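4. Übungsaufgabe »Flasche einräumen« einrichten

Dieser Abschnitt gilt für die Teams der Roboter-AG Dorisden. Vorher muss Abschnitt 3 (Not-Aus und Netzwerk) vollständig erledigt sein.

4.1 Arbeitsplatz vorbereiten

1. Stellen Sie den weißen Tisch so neben den Kühlschrank, dass die runde Ecke die offene Tür fast berührt.
2. Öffnen Sie die Kühlschranktür ganz und leeren Sie das Türfach.
3. Stellen Sie die Flaschen aufrecht auf den Tisch. Die Deckel müssen fest zugedreht sein.
4. Führen Sie den Roboter an das Tischende und lassen Sie ihn eine Flasche greifen. Der Arm soll dabei am Ellbogen leicht gebeugt bleiben.

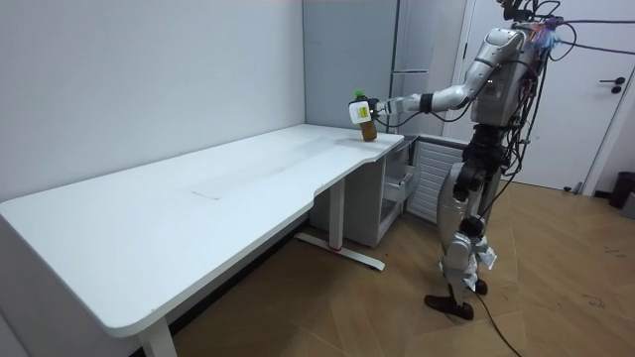 4.2 Ablauf starten

5. Laden Sie in Tedora das Programm »Türfach« und stellen Sie die Geschwindigkeit auf 40 Prozent.
6. Drücken Sie »Start«. Die rechte Hand bringt die Flasche schräg zum Türfach, mit dem Deckel nach oben – die linke Hand bleibt leer und niedrig.

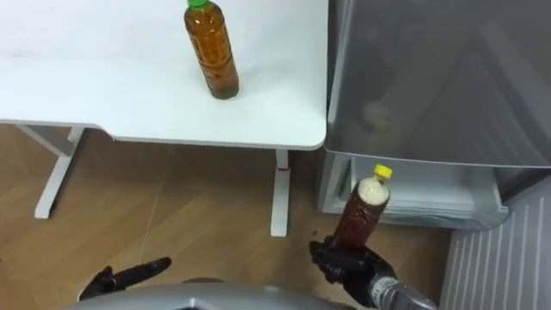 Warten Sie nach jedem Griff, bis die Anzeige in Tedora wieder grün ist. Das kann fast 60 Sekunden dauern. Erst danach darf eine Person in den Arbeitsbereich treten.

ACHTUNG: Kabel auf dem Boden nicht unter die Füße des Roboters kommen lassen. Eine zweite Person hält immer den Not-Aus in der Hand.

4.3 Ablage prüfen

7. Die Flasche soll im Türfach auf der Seite liegen. Öffnen Sie die Hand erst, wenn der Flaschenboden auch im Fach ist.
8. Speichern Sie den Durchlauf mit dem Namen des Teams.

Hinweis: Wenn die Hand nicht öffnet, erhöhen Sie die Wartezeit auf 3000 ms und wiederholen Sie den Schritt 7.

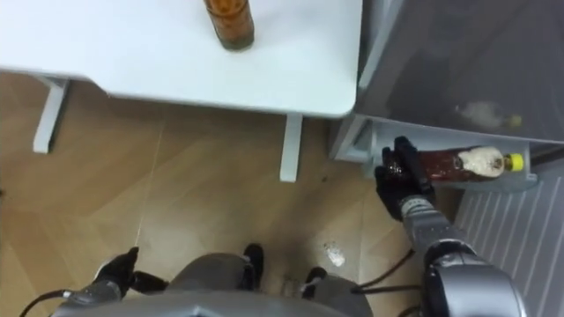

Nomvula Tshabalala

Für die Wertung im Wettbewerb zählt nur ein gespeicherter Durchlauf. Durchläufe, bei denen jemand mit der Hand geholfen hat, bitte im Protokoll markieren und nicht löschen.

Weitere Abschnitte
3. Not-Aus und Netzwerk
5. Eigene Griffe aufnehmen
6. Protokoll für den Wettbewerb
Änderungen seit März

Kommentare (3)

Mpho Oosthuizen
Bei uns kommt in Schritt 5 immer Fehler 399. Muss man Tedora vorher neu starten?

Nomvula Tshabalala
Ja, einmal neu starten und dann das Programm noch einmal laden. Ich schreibe es in die nächste Version hinein.

Yolandi Adams
Kann man die Aufgabe auch mit der linken Hand machen? Unser Team möchte es gern probieren, weil der Tisch bei uns auf der anderen Seite steht.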